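Refilling and Storing Hand Soap and Small Liquid Bottles

Riltdale Facilities Handbook, Shared Workrooms
Prepared by Gladys Espinoza. Last reviewed January 12, 2024.

This page explains how to refill, label and set out the hand soap and small squeeze bottles used in the shared workrooms. It applies to all rooms with a sink or a wooden worktable. Questions about supplies should be directed to Omar Issa at extension 1471.

What you will need

A clean funnel
A lint-free cloth
Liquid soap from the supply closet
Blank labels and a permanent marker
A shallow tray

Before you begin

Wipe the tabletop and allow it to dry. Check the label on every bottle before opening it. Pale liquids can look very similar through clear plastic, and a bottle must never be identified by color alone. If a label is missing or cannot be read, set the bottle aside for the supply desk and do not add anything to it.

Refilling a pump bottle

1. Stand the bottle upright in the tray and unscrew the pump head.
2. Rinse the pump under warm water, pressing it several times until the water runs clear.
3. Insert the funnel and pour slowly. Stop at the shoulder of the bottle so that the pump tube does not force soap over the rim.
4. Replace the pump head and tighten it by hand.
5. Wipe the outside of the bottle, including the base. 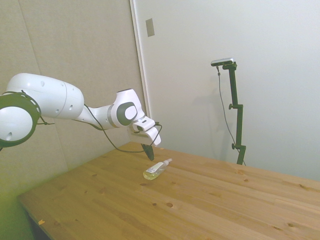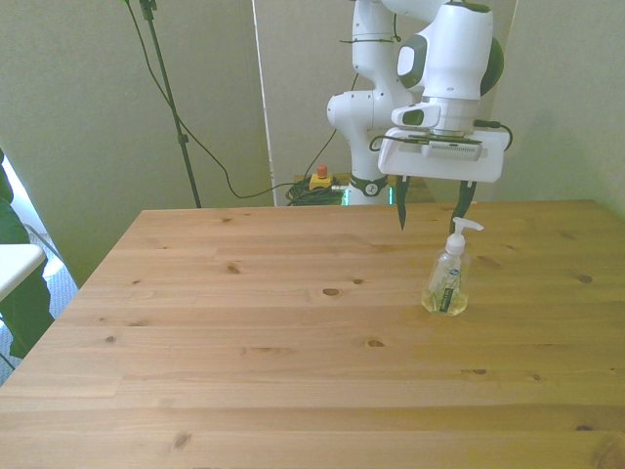 Refilling a small squeeze bottle

1. Remove the cap and rinse the nozzle. Dried residue may be loosened with a soft brush.
2. Fill the bottle no higher than the start of the neck.
3. Replace the cap, hold the bottle over the tray and turn it on its side. Tighten the cap if any liquid appears at the nozzle.
4. Return the bottle to an upright position before storing it.

Labeling

Write the contents and the refill date on each new label and place it over clean, dry plastic. Do not cover the manufacturer's label. Bottles moved to the Flolville building must also carry the room number.

Storage

Keep one pump bottle at each sink and place all others in the closet, standing upright. Refilled bottles should be used within 70 days. Kanyarat Mahawong checks the closets every 14 days and removes any bottle without a date. Empty bottles may be left in the bin beside the closet door.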